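# Domestic and shop-floor handling: are machines ready?

**Brimela Forum – Automation in Service Settings**
Thread opened 23rd July

**ikonen_facilities** wrote:

Members are invited to comment on whether two-armed machines can be relied upon for simple household and stockroom chores. Our organisation has been asked to consider the Caseo trial, in which tidying a kitchen worktop is rehearsed in simulation before any equipment is purchased. The task set is modest: take hold of a small bottle, move it to a given place, and leave the bowl and the appliances alone.

My own position is that the grasp is no longer the difficulty. A parallel gripper closed near the top of an upright bottle is a sound hold.
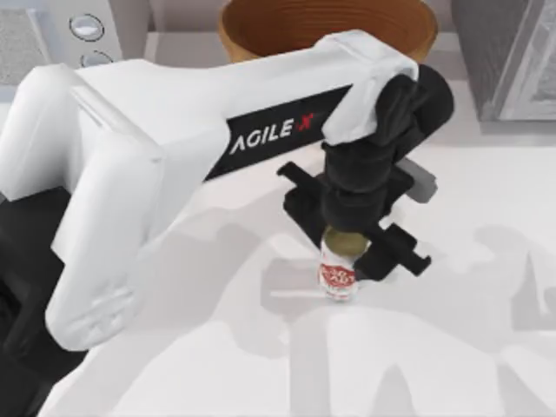
## Reply 1

**dretier_stores** wrote:

I must disagree with the opening post. A sound hold on one bottle in open space says little about a working kitchen. In our stockroom the goods stand close to walls, to shelving and to one another, and the approach matters more than the grip. We allowed 21 attempts per item in our own assessment and stopped at 5 for anything kept beside a fixed unit.

Cans deserve separate mention. They are smooth, they differ in width, and staff place them wherever there is room. The worktop used in the trial at least has a bowl and appliances along the back, and a can out at the left with the gripper down beside it. I would accept that as a fair test of reach.

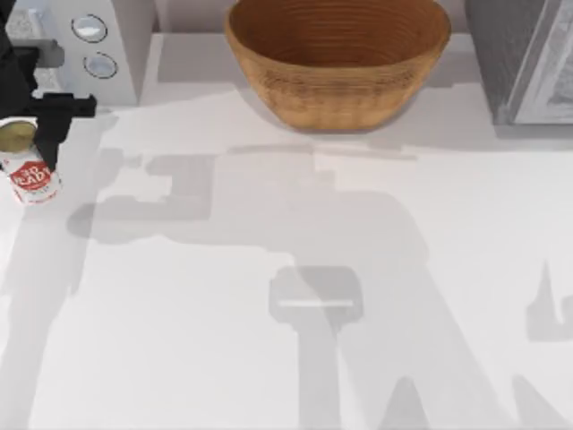 ## Reply 2

**nightshift_lead** wrote:

Both contributors have treated the container as upright. In practice a good many are not. A cylinder on its side may roll when touched, and a finger pressed against its flank is a different matter from two fingers closing on it.

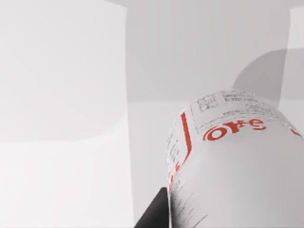

A person deals with this without thinking and turns the hand as required. Any supplier claiming that a machine can clear a worktop should be asked to show the same chore with the goods lying down, and to state how long it took. Our limit is 60 seconds per item – beyond that, the work is quicker by hand.

## Reply 3

**ikonen_facilities** wrote:

The point about containers on their sides is accepted, and I shall ask for it to be added to the trial conditions. I do not accept the time limit. A machine which clears a worktop slowly overnight may still be of use to a household or a small shop.

## Reply 4

**parish_hall_lettings** wrote:

May I raise the matter of breakages? Our premises contain ornaments as well as tins. A ridged bowl and a large picture frame standing on the same surface, with a gap between them, would be an ordinary arrangement here.

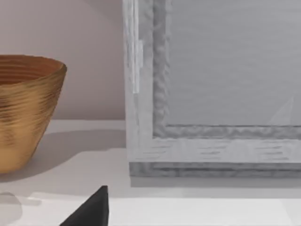 Our insurer would wish to know who is liable if the frame is knocked over. I have read the Dretier guidance twice and found no answer to this in it. Until there is one, we shall continue to dust by hand.

## Reply 5

**dretier_stores** wrote:

The guidance covers stock only. Ornaments were left out on purpose, and I would oppose their inclusion until the 2 outstanding questions on tins are settled.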